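# Dunleavy Oral Histories: Transcript Set

March 2024, by the Mernelden transcription desk

Filed under: Data > Language > Local History

Readme for the transcript set, v2. Read the known problems part before you load anything. The old readme is wrong in places, ignore it.

## What it is

Typed transcripts of interviews with people who worked at or lived near the Dunleavy mill. 100 interviews. Mostly weavers, dye room, loading yard, a few shopkeepers and a school cook. Audio is NOT in this package. Ask if you need it, there is a form to sign.

Text is English throughout, with local words kept as spoken. Glossary has 500 entries, some thin. If a word isn't in there we probably didn't know either.

## Files

- `transcripts/` one plain text file per interview, UTF-8
- `glossary.csv` word, meaning, interview id where first heard
- `speakers.csv` age band, job, decade they started work
- `notes/` interviewer notes, typed up, very uneven
- `CHANGES.txt` what it says

Ids run in recording order. Gaps in the numbering are withdrawn interviews. Please don't renumber.

## Format

Each turn starts with S (speaker) or I (interviewer) and a tab. Second speaker is S2. Time stamps in square brackets every 30 seconds, except the first batch, which has them only at tape changes. Laughter is `(laughs)`. Crosstalk is `//`. Anything we couldn't make out is `[unclear]`, no guesses. Pauses not marked.

Spelling is standard American except glossary words. Dropped g's were put back in. Some people will hate that, sorry, too late to redo.

## How it was made

First pass typed in Flura, then checked by ear against the tape by a second person. 16 interviews only got the one pass, they have `single` in the last column of `speakers.csv`. Treat those with care. Names of living people swapped for initials. Street names left alone.

The Drovuvora batch was recorded in kitchens and has a lot of kettle and radio in it. More `[unclear]` there than anywhere else. The mill reunion batch is noisy too, everyone talking at once, and the turn labels are shaky.

## Known problems

- Some files have Windows line endings. Strip them
- `glossary.csv` has commas inside quotes, use a real csv reader
- Age band blank for people who didn't want to say. Blank is not zero
- "Bobbin boy" and "bobbin lad" are seperate entries, should be one
- Dates people give for the big flood don't agree. Left as told
- Two spellings of the dye room foreman's nickname, both kept untill we hear from the family

## Use

Fine for teaching, research, local displays, word lists. Not fine for voice work or anything that tries to work out who a speaker was. If a family asks for an interview to come out, it comes out, and you should delete your copy when the next version says so. Check `CHANGES.txt`.

Cite as: Dunleavy Oral Histories, Transcript Set, v2, Mernelden.

## To do

Merge the bobbin entries. Second pass on the single ones. Index of places, started in November, stalled at the letter C. Better notes on the songs, there are more of those than we first logged and at present they're just typed as normal speech.

Corrections welcome, send the interview id and the time stamp or we can't find it.

Contact the desk | © Mernelden | Back to top

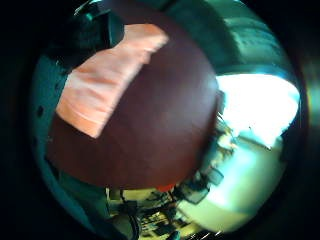
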